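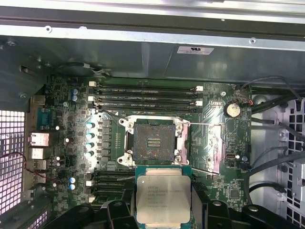 The Lindmont gripper comparison is a series of bench tests in which several robot grippers were tried on one task: placing a server-class processor into an open socket on a computer motherboard. The tests were planned by Yanling Tian and carried out in the workshop at Pindcombe, with Boyang Lü responsible for the arm controller and Oliwia Stępień for the cameras. The name comes from the Lindmont arm, on which all of the grippers were mounted.

Background

Processors of the LGA type have flat contact pads on their lower side, while the thin springy pins are in the socket. The pins bend easily, and a bent pin is difficult to repair. For this reason the placing of a processor is normally done by hand or with a special tool, and it is often used as a hard test for robot grippers. The part must be held by its edges, kept level, turned the right way and let go without any sideways movement.

Jianguo Zhong had proposed the task earlier, as part of a longer plan for the automatic taking apart and rebuilding of used workstations. In that plan the processor was only one step among many, and it was chosen for separate study when it became clear that the other steps depended on it.

Equipment

The work was done on a workstation in its own case, with the motherboard in place and the drive cage and cables not removed. An early proposal to use a bare board on a flat plate was rejected by Tian, who considered that it would make the task too easy. The memory slots were left empty, so that the fingers had more room on both sides of the socket. The processor was an Intel Xeon of the E5 group.

Three grippers were compared. The first, called Xiao after the workshop's name for its finger design, has two narrow black fingers that close from the left and the right. The second, Ikholm, also has two fingers, but these are wider and covered with a soft layer. The third was a suction cup, which takes the processor by its metal lid.

A small camera was fixed at the wrist and moved together with the gripper. A second camera on a stand was tried in the first weeks and later taken away, as the walls of the case hid the socket from it in most arm positions.

Method

Each gripper made 60 attempts. At the start of an attempt the socket was open, with the load plate raised, and the processor lay in a tray beside the case. The arm picked it up, moved it over the socket, corrected its angle from the wrist picture and lowered it. The closing of the load plate and of the levers was not part of the task and was always done by hand.

An attempt was counted as good if the processor lay flat and in the right direction, and if the inspection under a magnifier showed no changed pins. Attempts stopped by the operator were counted as failed, also when the cause was the controller and the gripper had done nothing wrong. This rule was criticised by Lü, but it was kept until the end.

Results

The Xiao fingers reached 52 good attempts, the highest number of the three. Most of the failures came at the moment of release, when one finger opened slightly before the other and pushed the part to the side. Ikholm held the processor more firmly, but its soft layer stuck a little to the edge of the part and sometimes lifted one side of it again. The suction cup released cleanly — however, it could not stop the processor from turning under the cup, and the angle had to be corrected more often.

The wrist camera gave a good view of the socket during the approach. In the last part of the movement the held processor covered a part of the board below it, and the arm then continued with the position measured before. Stępień described this as the main weak point of the arrangement, more serious than the differences between the grippers.

Later work

In September the controller was changed so that both fingers open from one common signal. Hongjun Du repeated a small part of the tests with the Xiao fingers after this change, but used another motherboard, and the two sets of numbers are therefore not compared directly. A longer run of 1000 placements, intended to show the wear of the fingertips, has been planned on the same arm.

See also

Robot end effector
Land grid array
Visual servoing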